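Comparing Two Jaw Patterns for Suturing With a Two-Arm Surgical Robot
Final project report, Elżbieta Szczepańska

13 shares
7 comments

1. Purpose

The goal of this project was to find out which of two jaw patterns holds suture thread better when a two-arm surgical robot is used to close a short cut. One pattern has parallel grooves running across the gripping surface. The other has a cross-hatched diamond pad. Our lab had both types but no record of how they compare, and students had been picking whichever was already mounted.

2. Setup

The arms were driven from the Utari console with motion scaling left at the default setting. Both instruments have articulated metal wrists moved by cables. The grooved jaws went on the left arm and the diamond jaws on the right. Halfway through the trials I switched them, so that my stronger hand would not favor one type. The camera stayed in a fixed position the whole time.

All work was done on tissue samples with one short incision each. Samples were kept moist with saline. I used the same gauge of thread for every trial and cut a new length each time.

3. Method

I ran 64 trials, 32 with each arrangement. One trial was a single stitch: pass the needle through both sides of the cut, pull the thread through, wrap it around one instrument, tie, and trim the tails. I logged every slip, every regrasp, and any fraying I could find on the thread afterward under a hand lens.

I also did a bench pull test away from the tissue. Each jaw was closed on a length of thread and the thread was pulled until it moved. This was repeated 100 times, split evenly between the two jaws.

4. Results

The diamond jaws slipped in 7 trials and the grooved jaws in 13. Most of the grooved slips came when the thread lay in line with the grooves. When it crossed them, the hold was close to that of the diamond pad.

Fraying went the other way. The diamond pad marked the thread more often, mainly when I closed it fully and then rotated the wrist. In the pull test the diamond pad held longer on dry thread. With wet thread the gap was small.

Wrapping was easier with the smooth-backed lower jaw on the diamond instrument. Loops sometimes slid back onto the wrist and had to be worked forward again, which added time but was not counted as a slip.

5. Problems

The slip log for the first few trials was kept by hand and may have missed some. I was also getting better at tying as the project went on. Only one person operated the console, so the results may not apply to other users.

6. Next steps

Repeat the trials with at least two more operators and a second thread gauge. The console settings file and the trial log are in the shared folder under Stamel.
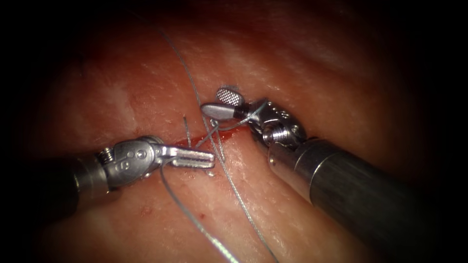
Figure 1. Grooved jaws (left) and diamond-pad jaws (right) at the incision, with suture thread across the tissue.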